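March, evening

Today I compared the two grippers again, the soft three-finger one from Nuttall and the parallel one we bought through Ballton. I made 300 tries in total on the arm, all with thin things, because thin things is where we lose the most. The parallel jaw dropped 59 of them. The soft one dropped more than 260, so I think this question is closed for straws.

The wrist camera was also a trouble. At the Brurnedon kitchen the counter is dark and the straws are black, and the depth picture shows mostly holes. I changed the exposure 5 times and wrote every value in the blue notebook — the third was the least bad. The Braltcombe controller I did not touch, only the cable, which was loose again.

I looked at the head views of the same counter until my tea was cold. Fingers make it look so easy.
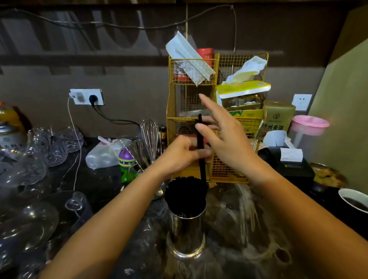

Straw and holder, by hand.

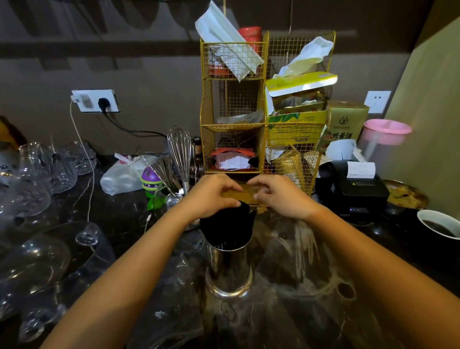 Would a stronger grip solve the dropping?
Only a little. With more force the straw bends and then slides out sideways, so first I will try thinner pads and a slower close.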